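My small car and the long way to a decision

I was driving the same hatchback for eight years before I started to think about another one. It was a Zanden with the small gasoline engine, and it never left me on the side of the road. But in January the heater began to blow only on the passenger side, and my wife said that either we repair it or she will take the bus. The repair shop wanted more than I expected, so I began to look at cars in the evenings, first only for curiosity.

My list had two names at the start. The first was the Ultness, a small crossover which everybody in my street seems to like. The second was the Durán wagon, longer and lower, not so fashionable now. I read many reviews of both. The problem with reviews is that they are written after one day in the sun with an empty trunk. I wanted to know how the car is with two children's seats, a stroller and bags from the supermarket, and for this you have to go and sit inside.

The Zadham dealership is on the road to the airport. The salesman, Leandro Yáñez, let me bring my own child seats for the test drive, which I appreciated very much. He waited without any hurry while I fought with the belts. In the Ultness the back door opens wide, but the roof curves down and I hit my head two times. In the Durán I had to bend more, but my head stayed in peace.

On the road the difference was bigger than I thought. The Ultness sits high and you see well over the other cars, but on the old bridge with the bad joints it moved up and down too much for my stomach. The wagon was calm there. Its steering is a little slow in the city – I needed some minutes to get used to it – and the rear window is small, so you will use the camera for parking.

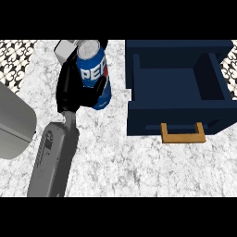 Is a wagon really harder to park than a small crossover? For me it was a little harder in the first week, and after that I felt no difference. The nose is easy to judge because the hood is flat, and the sensors in the back are not too nervous.

I took the Durán, a used one from the dealership, with over 21 thousand miles on it. I asked for winter tires to be included and they said no, but they took 500 dollars off the price and this paid for most of the tires. My advice is to ask for something, even if you are shy like me. I practiced the sentence in the car before I went in.

There are things I don't like. The cup holders are placed behind the gear lever, so my elbow is always above my coffee. The radio starts very loud each time, and I did not find the setting for this, although I read the manual from the first page to the last. If somebody has the same model and knows the trick, please write it in the comments.

Next month I will change the cabin filter by myself, and I will write how it goes.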